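In Praise of the White Table (and a Lot of Carrots)

I have been meaning to write about the table for ages. Every time I sit down to do it I end up making a snack instead, and that's pretty much the story of the table anyway, so let's go.

Some background for newer readers. Back when I moved into the studio on Tapley I had big plans for furniture. There was going to be a proper desk, and a separate eating spot, and a bench for messy projects by the door. What I had in the end was one plain white rectangular table, bought secondhand for $38 from a couple who were leaving town, and carried up in two trips because the legs come off. It was supposed to be temporary. It has now outlasted two rugs, a bookcase and my whole interest in making candles, and I love it more every month!

I love the room too, I should say. It has light wood underfoot and white walls and a white beamed ceiling with the pipes and conduit running right across it, and when I first saw those pipes I thought I'd want to hide them. I priced out some fabric. I drew a little sketch. Then I got used to them, and then I got fond of them, and now if a landlord ever boxed them in I would be truly upset. White walls plus a white table sounds like a dentist's office, I know, but it makes everything you set down look terrific. A green plant looks GREENER. And orange! Orange in that room is ridiculous, it practically hums.

So February was carrot month. I didn't plan a carrot month. I stopped at Pekar on the way home and they had the big bags on sale and I bought one, then I went back two days later and bought another, and by the second week I was the kind of person who has opinions about carrots. I keep a bag of something on the table most days and at some point I noticed that it was always the orange thing that got eaten first, before the crackers, before the good chocolate even. That has never happened in my life.
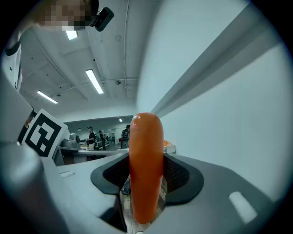 Why carrots, why now

Mostly because they ask so little. I'm a grazer when I work, and for years I grazed on whatever came in a crinkly packet. The packet would be gone by mid-morning and I'd have crumbs in my keyboard and a vague sense of having been robbed. A carrot takes some time! You have to commit to it. It's loud, it's cold if you've kept it properly, and it gives your jaw a job while the rest of you is trying to think of a word.

Here's how I've been doing them, in case you're in the same rut.

Peel the big ones, top and tail them, and stand them in a tall jar of cold water in the fridge. They stay snappy for days that way. I change the water when I remember, and I try to remember every other day.

Leave the little ones alone. I used to peel those too and it was a waste of a perfectly good evening.

If one has gone bendy, don't throw it out. A bendy carrot will come back to life after a few hours in ice water, and if it doesn't, slice it into coins and roast it hot with oil and cumin until the edges go dark. I ate a whole tray of these standing up at the counter and called it dinner.

Quick pickles are the other thing. Cut into sticks, half vinegar and half water, a spoonful of sugar, less salt than you'd think, and a smashed clove of garlic. They're good after a night and great after 4 days. I tried one batch with orange peel, which I was very excited about, and it tasted like floor cleaner, so skip that one and learn from my mistakes.

And then there's the soup, but the soup needs its own post. I've made it three different ways and I still haven't settled the ginger question. (More. I think it's more.)

Back to the table

What I really wanted to talk about was how I've stopped fighting with it. For the longest time I had this rule that the table had to be cleared completely at the end of the day. Bare. I'd read somewhere that a clear surface gives you a clear head, and I took it so seriously that I bought a Sirnix tray with compartments, and then a second Sirnix tray to hold whatever wouldn't fit in the first one. Every evening I'd sort things into the trays, put the trays on the shelf, admire the big white nothing for a minute and a half, and then the next morning take every single item back out again.

One morning I just didn't put the trays out. I let things land where they wanted to, for a week, to see where they'd go. I recommend this so much! Things have favorite places. A plate wants to be near the front edge where you can reach it. Mugs drift toward the wall, out of elbow range. Glasses, pens and tissues end up together in a little huddle, I suppose because they're all things you grab without looking. And anything tall and dark migrates to the right, where it keeps company with the plant.

So now I tidy along those lines. The back edge is for things that stay: the plant in its white pot, a mug, whatever bag of vegetables is on duty, leaned up against the wall so I can see it. A bag of carrots shoved in the bottom drawer of the fridge is invisible to me, I will forget it exists until it's soup in a way I didn't intend. The same bag out where I can see the picture on the label? I'll refill the plate before I've even noticed I'm hungry. (The backup bags do live in the fridge. The one on the table is the day's ration.)

The middle is for what I'm doing right now, and the front has to stay open so there's room for arms. That's the only part I'm strict about. If the front fills up, I stop and clear it, and it takes me less time than boiling the kettle. 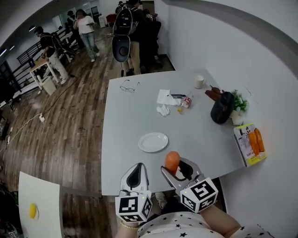
I know a small white plate doesn't sound like much of a discovery, but it has done more for my snacking than any amount of good intentions. It holds just enough to be a treat, and when I've finished what's on it I have to get up and decide whether I want more. Usually I do! But I've walked to the fridge and back, and I've looked out the window, and I've remembered that I was going to call the bank. I've been wearing a step counter this winter and on one very indoor day I hit 1,854 steps, and I would bet you that most of them were carrot related.

Plates are also the one thing I'd tell you to spend a little on. Mine are odds and ends from the shelf at the back of Nillelano, the cafe on the corner, where they sell off their crockery whenever they change the menu. Thick rims, nice weight, the kind that can take being knocked with a spoon. I have 9 of the small size now. I didn't need that many but they were stacked so prettily.

Tissues and napkins, a confession

If you do the let-it-land week you'll find out what your clutter is, and mine is paper. Folded napkins, crumpled tissues, the backs of envelopes. I'm forever wiping something. I tried a cloth for a while and felt very virtuous about it, and the cloth was on the floor by lunchtime every day. So I've gone back to a paper napkin folded flat beside me, and I do a sweep of the crumpled ones when I stand up to refill the mug. It's a tiny habit and it has made the biggest difference to how the room feels when I come in the next morning. A white table with a few things on it looks lived in. The same table with three balled-up tissues looks like somebody has the flu.

Cleaning the surface itself is dead easy. Warm water, a drop of dish soap, a dry cloth straight after so you don't get streaks. Carrot will leave a faint orange shadow if you grate it directly over the table and then wander off to answer the door, ask me how I know, but baking soda and a bit of patience took that right off. Turmeric is another matter and I keep it well over by the sink now.

Ink is the other enemy. I've moved to keeping one pen out, just one, and when it dies the next one gets promoted from the drawer. I used to have a whole cup of them and half didn't work. Oh, and caps back on, every time, even if you're only stopping for a second. There's a small blue comma near the left side that will be with me forever.

What's next for the table

Beets, maybe? I'm a little scared of beets on white, after the grating episode, but I had a pickled beet sandwich last week that I haven't stopped thinking about and Pekar has the small ones in. Radishes would be the sensible choice. They'd look so good on the little plates, too, with the greens left on and some salt in a heap beside them.

I also want a second plant, something that trails, if I can find a spot for it that won't crowd the first. If you have one that puts up with a white wall, a lot of kettle steam and an owner who waters in fits of enthusiasm, please tell me what it is in the comments. And send carrot recipes! I still have most of a bag to get through, and the ginger question is wide open.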